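FOR IMMEDIATE RELEASE
November 18, 2025

Escobedo lab posts results on Plurko, a pushing method trained on failed runs

PRURNLEY - The robotics group at Escobedo today released Plurko, a training method for robot arms that move things by pushing. One finger, no grasping. Paper and code are up now, data to follow.

Most pushing systems learn from clean demonstrations only. Plurko keeps the bad ones too, and marks the moment each push went wrong. The team trained on 804 runs recorded in August, then tested on 3 tasks: separate, gather, line up. Plurko beat the group's own baseline on two. Lining up was a tie.

"We were throwing away half our data," said Karabo Nkosi, who led the work. "The arm slips off a corner, you delete the run. Turns out thats the part it needed to see."

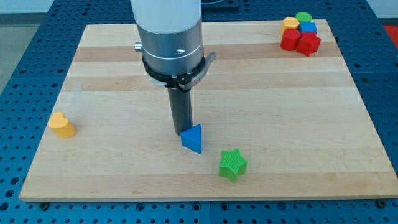
Training took 7 hours on a single workstation. No extra sensors on the arm. Stars are still the hardest shape, the points catch and the block spins, and the group says it has no fix for that yet. Round blocks went better then expected.

Next step is a repeat of all tests at the partner lab in Nesotia, same code, different arm.

Media contact: Press desk, Escobedo, Prurnley. Interviews with Nkosi on request.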